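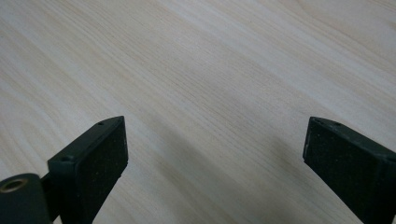 The Plamholm top, pale wood-grain finish, August light.

I bought the Plamholm table because the old one had developed a lean, and at some point you get tired of chasing oranges. It cost me a little more than 200 dollars from Mukora, delivered in a box that weighed about as much as the guy who carried it up. He didn't stay to help. I respect that.

Assembly took most of an evening. The instructions have 23 steps, of which the first nine are the same step from different angles. The legs are white and screw in by hand until they don't, and then you go looking for the hex key, which you will be sitting on.

Now the surface. It's a pale beige with fine streaks running through it, smooth, matte, and very calm to look at. The listing calls this color "Quiet Oat." I'm not sure what a loud oat would be, but I'll admit the thing brightened up the room, and it looks decent over gray carpet, a sentence I never expected to type about anything. The matte finish doesn't throw the ceiling light back in your face either. Coffee wipes off if you get to it the same morning. Turmeric stays. I have a small yellow crescent near one end that I now think of as mine.

I also added the Dollport snack tub to the order to get free shipping, so it may as well get reviewed too.

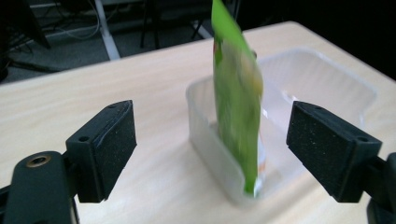 It's frosted plastic, rectangular with rounded corners, thin-walled and light enough that you want something in it before you open a window. Packets stand up in it fine if you put them toward one end, though tall ones lean. The frosting hides crumbs well, for better or worse. My neighbor Cosmin Tănase has the Ciobanu version with a lid and brings this up more than he needs to.

Back to the table. It wobbled for two days, then I tightened everything again and it quit. The edges are a bit sharp at hip height - ask my hip. Otherwise no complaints after a month of meals, bills and one sewing project we won't discuss.

Table: 4 out of 5. Would be higher without step 17.
Tub: 3 out of 5. It's a tub.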